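What the slime knows about lunch

For most of my adult life I believed that in order to make a decision you needed something to make it with. A brain, ideally, or failing that a committee. Then I spent a damp June afternoon in Undar watching a yellow smear choose between two oat flakes, and it chose better than I do at a buffet.

The smear was a slime mould, a single cell that had spread itself across a dish the size of a side plate. It has no nerves. It has no front or back. Left alone for 34 hours it will find the shortest path through a maze, then abandon the dead ends as if embarrassed to have been seen in them.

Tymofii Lytvynenko keeps up to 40 of these dishes in a former dairy and talks about them the way other people talk about cats. "They sulk," he told me. "You give them bright light and they sulk for a day." I asked whether sulking was the scientific term. He said it was going to be, once he had retired and could write what he liked.

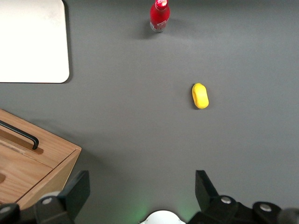

The trouble with the word "learn"

His real quarrel is with a school of thought he calls the Jenberg line, after the town where it held its conferences. If a creature has no neurons, the line goes, it can't learn, and anything that looks like learning is chemistry. Lytvynenko's reply is to ask what they suppose is going on in Jenberg.

In his best-known trial a mould had to cross a bridge laced with caffeine to reach its food. On the first try it dithered. By day 9 it was strolling over. Given two days off, it forgot and dithered again, which I found oddly companionable.

Does that count as memory? I put it to a botanist at the Astia field station, who sighed down the phone and said she could define memory so that it included slime moulds, or so that it left out her husband, and that she'd need notice either way.

Before I left, Lytvynenko gave me a dried sample in an envelope. Add water, he said, and it'll pick up where it left off. It's in my desk drawer, under the gas bill.

Comments (3)

restrepo_fan: We had this growing on our bark chippings. My wife hosed it off. Feel bad now.

Mags T: 100 words on the caffeine and none on how you get caffeine onto a bridge??

oldpondlife: Not a mould, strictly speaking. Good piece otherwise.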